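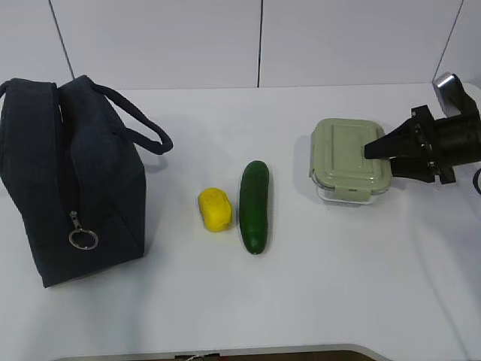 ### 1/18

A few people asked me to write up how we put together the equipment budget for the lunch-packing bench at Trumilwood, so I'm finally doing it, with a cup of tea and my notes from April next to me. Long thread, sorry, I never learned to write the short kind!

### 2/18

For anyone new: we're a small lab and what we work on is two-arm handling of ordinary kitchen and household things. Food containers, vegetables, lunch bags. Soft stuff next to hard stuff on one table. I don't write much code anymore. I do the buying and the planning, and I've grown to love it.

### 3/18

The first thing I'd say is that the arms were the easy line in the spreadsheet. You get a quote, you gulp, you move on. The finished spreadsheet had 122 lines and the two arms were two of them. Most of my evenings went into the other ones.

### 4/18

Grippers first. Hnat Onyshchenko wanted the fanciest hands in the Feston catalog, and I understand why, they're lovely. We went with plain two-finger ones from Ladbridge and put the difference toward spares. A glass box with a clip-on lid and a cucumber are both perfectly reasonable things to ask of two fingers.

### 5/18

Fingertips wear. Put them under consumables, please, and keep them out of the capital request! We budget $200 a quarter for tips and little screws and that pot of money has saved me so many awkward emails.

### 6/18

Cables! I budgeted for the cables that came in the box. I did not budget for longer ones, or for clips and sleeves and all the bits you need to keep a cable from hanging wherever it likes while an arm moves around over the table. Su-bin Tak went through my draft in red pen and this was her first note. She underlined it twice.

### 7/18

Lead times deserve a column of their own. One mounting part was quoted at 18 weeks, and it was one of the cheapest things on the whole list – a bracket, basically. If I'd sorted by price (I always used to sort by price) I would have ordered it last. Now I sort by how long we'd be waiting.

### 8/18

Then there's fabric, which changed our plans more than anything. A food container keeps its shape while you think about it. A lunch bag gives and creases, and the handles go where they please. For a bag I want one arm on the side and the other up at the rim by the zipper, so that's two arms in the budget, and no amount of clever scheduling on one arm was going to get me out of it.
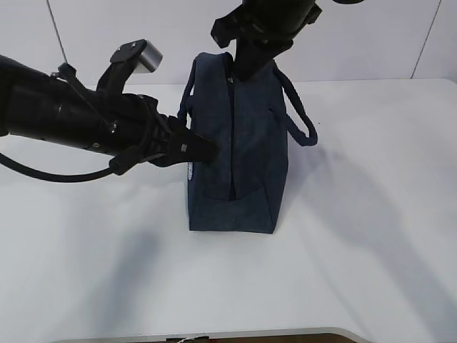 ### 9/18

Which brings me to the question I get most, "could you start with one arm and add the second later?" You can, and plenty of people do very nice work with one. But price the second arm's mount and its power on day one, even if you leave the arm itself for next year. Moving a mount after everything's been lined up is a miserable week.

### 10/18

Our table is plain and white and I fought for it. The first proposal had an expensive slotted metal top. Daryna Nechyporuk asked, very gently, what we were planning to bolt in the middle of it. Well. Nothing. We wanted open space to put groceries down! Plain top it was, and the savings went into lighting.

### 11/18

On lighting, get soft and even if you can afford it. Shiny skins and clear glass are the two things I'd bring along to a supplier demo. Everybody's demo looks wonderful with a matte cardboard box.

### 12/18

Props are a budget line too, and I'm a bit evangelical about this. Bags, lidded containers, sponges, vegetables. Buy duplicates of anything with a zipper or a clip, all in one go, from one batch. I once went back to the store for a matching container and the company had changed the lid. Same name on the label and everything.

### 13/18

Fresh produce goes on the petty cash card. Our finance office was puzzled by the cucumbers for a while. Petro Hladun ended up writing them a really sweet one-page explanation, and we've had no trouble with receipts from then on.

### 14/18

Training time. We put in eight days of it, spread over the first two months, and I was told that was too many. I'd ask for the same again. Part of it went to the people who set up and reset the table between runs, and if you leave those folks out of your plan you'll feel it everywhere else.

### 15/18

Service contracts, since it came up in the replies last time. We got quotes from Feston and from Tkachenko, the integrator up the road. Feston's was cheaper on paper. Tkachenko's included a loaner while yours is away being fixed, and I went with them for that one sentence in the contract. Read the part about shipping, too. Who pays, and in which direction?

### 16/18

Ourania Ververidis (who has sat through more purchase reviews than anyone I know) made me split the request into "needed to start," "needed by fall," and "would be nice." I grumbled and did it. The third list got cut in full and I hardly noticed, because everything I cared about was already sitting in the first one.

### 17/18

Things I'd do differently, in no order at all:

- order the second set of spare fingertips with the first
- measure the doorway (yes, really, the crate had to be opened in the hall)
- ask for the mounting drawings before signing, and get a person's name to go with them
- leave more empty lines in the spreadsheet – I kept squeezing things in sideways, and by the end the row numbers made no sense to anybody but me

### 18/18

I've tidied a blank copy of the spreadsheet, version 2023-05-03, with our prices taken out and the headings and notes left in. Message me if you want it, and tell me what you're hoping to pack or lift or fold, I do like hearing. Next up for us is a second bench, so if you've found a cable sleeve you're happy with, please send me the name of it!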